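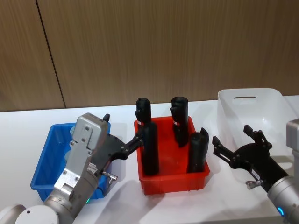 Lirnisville Library Friday-Free Writers' Club - Short Fiction

The Night Train to Zomdale
by Shadi Kanaan

The letter said the whistle was mine if I could get to Zomdale by morning, and I was on my feet before I had finished reading it.

You have to understand what that whistle meant to me! It was brass, it had three chambers, and it had come off the old Number 842, the last steam engine to run the Osman Valley line. My grandfather fired that engine for most of his life. When I was small he used to take me up the hill behind our house, and we would wait in the wet grass until we heard it coming - one low note, one high, and then a third that slid in between them and made the hair on my arms stand up. I have heard choirs since, and good ones, and I would trade them all for that chord.

So I packed a bag. I put in a sweater, a wrench, half a loaf of bread and my grandfather's cap, and I ran down Mill Street with my coat open. The last train left at 9, and I got to the platform with the doors already beeping.

There was one other person in the car, a long, thin man with a thermos between his knees and a book of timetables open on his lap. He looked at the cap.

"Osman Valley," he said. "Fireman's badge. Where did you get that?"

I told him. I told him a great deal more than he had asked for, I think, because by the time I stopped we were past the cement works and he had poured me a cup of tea.

"Pankaj Rastogi," he said, and shook my hand. "I rode behind 842 when I was nineteen. I was going to Roromton to ask a girl to marry me."

"Did she say yes?"

"She said she would think about it. I rode back the same evening and the driver blew the whistle all the way through the gorge. I was sure he was doing it for me." He screwed the lid back on the thermos. "She wrote in June. Yes, by the way."

I loved him at once. We talked about water towers, and about the tunnel with the bend in it where you had to shut the windows fast or eat soot for supper. He knew the names of stations that I had only ever seen as bumps in a field. He drew me the whole line on the back of a napkin, with the bridges marked in little humps, and I still have it.

Somewhere after midnight the train slowed and stopped. The lights went down to a yellow glow. Out of the window there was snow, and a fence, and a great deal of dark.

"Signal," Mr. Rastogi said happily. "We're at the old junction. If you'd been here in those days, she would have come across right there, in front of us."

He pushed down the top of the window. The cold came in like a bucket of water. We stood side by side with our noses out, two grown people, looking at a place where there hadn't been a track in decades.

"Do you remember how it went?" he asked.

I did, of course. I hummed the low note. He took the high one, in a thin, cracked voice that wobbled and then held. It was just two notes in the snow, with a gap in the middle, and I was laughing so hard that I nearly lost mine.

Then the engine at the front of our train, a plain diesel with a horn like a sick goose, gave one blast to say that the signal had cleared. And it fit! I swear to you that it slid right in between us. Mr. Rastogi grabbed my sleeve. Neither of us had any breath left to keep it going, and the train jerked forward and sat us both down on the floor.

In Zomdale the whistle was waiting in a shoebox, wrapped in a towel, greener than I expected and so heavy that I had to carry it in both arms. Mr. Rastogi carried my bag. It was still dark, and his wife was coming toward us down the platform in a red hat, waving, and asking him who on earth his friend was.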